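The Summer I Stopped Fighting the Deck

My deck in Nernside faces due west, and for three years I thought that was a selling point. Then came our first July with the bare boards baking until nearly eight at night, and I ate every dinner indoors with the blinds down.

So I started asking around about pergolas. I wanted a roof I could open, because I love the winter sun out there (my coffee spot!) and I wasn't giving that up. Laiba Paracha, who designs small backyards for a living, came over with a tape measure and talked me out of the huge one I'd picked. She drew a frame 18 feet long, tucked against the kitchen wall, with slats that tilt by a hand crank. No motor, no app -- I was sold.

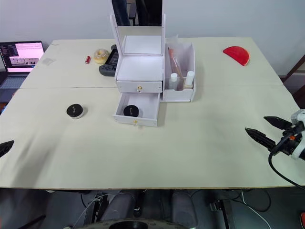 Do you need a permit for a pergola that's attached to the house?

In plenty of towns you do, and the rules often change once a roof is fixed to the wall, so call your building office before you order anything. Mine took 20 days to answer, and I'd already put down a deposit. Don't be me.

The build itself went fast. Vaughan Pryor and his nephew had the posts up in 2 days, then we lost a week waiting on brackets. I painted the beams a soft gray while I waited and got most of it in my hair.

Would I change anything? The gutter, for sure. It empties right beside the steps, and the first big storm turned my mint bed into soup. Vaughan is coming back to run a pipe over to the rain barrel, and after that I'm hanging a curtain on the west end for those last low hours of sun.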